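Against the automatic colour correction of old slides

Most home scanning software now ships with colour restoration switched on. The user feeds in a faded transparency, the program estimates the cast, subtracts it, and writes out a file with neutral greys and a blue sky. The original values are discarded unless the user has gone three menus deep to keep them. I think this default is wrong, and that the people who set it have confused two separate jobs.

The first job is capture. A scan should record what is on the film at the time of scanning, including the loss of cyan dye, the scratches and the fungus. The second job is interpretation, where someone decides what the picture ought to look like. Interpretation can be repeated as often as you like, provided the capture exists. Slides keep fading in the box, so the capture can't be repeated on the same terms.

I scanned 93 slides last December on a Watel flatbed, at 16 bits per channel with all correction off. I then ran the same set through Tranero with its defaults. In 70 of them the two results were close enough that I would have accepted either. The other 23 were mostly landscapes in red or brown country. The software reads a large area of warm rock as a cast and pulls it toward grey.

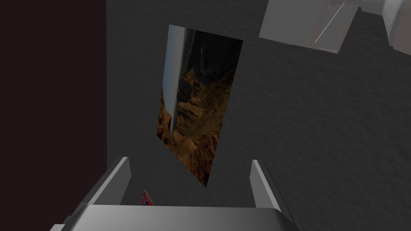 Lefteris Politis wrote to me after an earlier version of this piece to say that I was asking families to become archivists. Most people want to see their grandparents looking healthy, he argued, and a raw scan of a magenta slide will go straight in the bin. He would rather have a corrected file that gets looked at than a faithful one that gets deleted.

I accept the point about viewing. It doesn't settle the question of storage. A program can write the raw file to one folder and the corrected copy to another, and show only the second. At present drive prices the extra space is a minor cost, and a compressed 16-bit file is perfectly adequate for the purpose.

There is also the matter of labelling. A corrected file from Tranero carries no note of what was altered. The Sirnden format, whatever its other faults, has a field for processing history, and software that reads it can list each step. I would make that field compulsory. Anyone opening the file in 30 years should be able to tell which reds came off the film and which were supplied by an algorithm.

Until the defaults change, turn correction off before the first slide goes on the glass, and keep the slides.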